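Heat two. 39 points behind Skanton and the clock already going.

I had the grippers on, one each hand, sweating inside my sleeves. Pink sheet, grey-green cloth, fold it and move on. Easy at home. At Prunstead with the whole club breathing behind me, less so.

"Pinch it," said our captain. "Not there. Further up."

I pinched it. The cloth came up in a ridge, all bunched, one bit curling over like a wave. 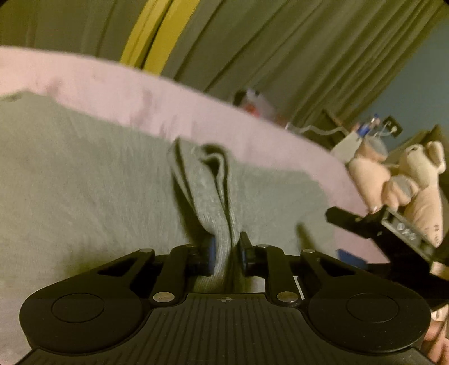 "Now the other hand."

The other hand. Right. I'd forgoten I had one. Swung it in, too fast, nearly knocked my own knuckles. Breathe. Six folds for full marks, every one of them recorded, and the arm back at school would learn from whatever I did. Bad habits and all. That was the bit that kept me up since November. Some machine folding shirts for ever with my nerves in it.

56 seconds left.

"You're shaking."

"I know I'm shaking."

"So shake slower."

Stupid advice. I tried it. Let the jaws open a crack, closed them again, lifted. Somewhere behind me the Skanton lot started clapping for thier own table and I didnt look round.

First fold down. Crooked, but down.

"Next," said our captain, and I reached for the corner.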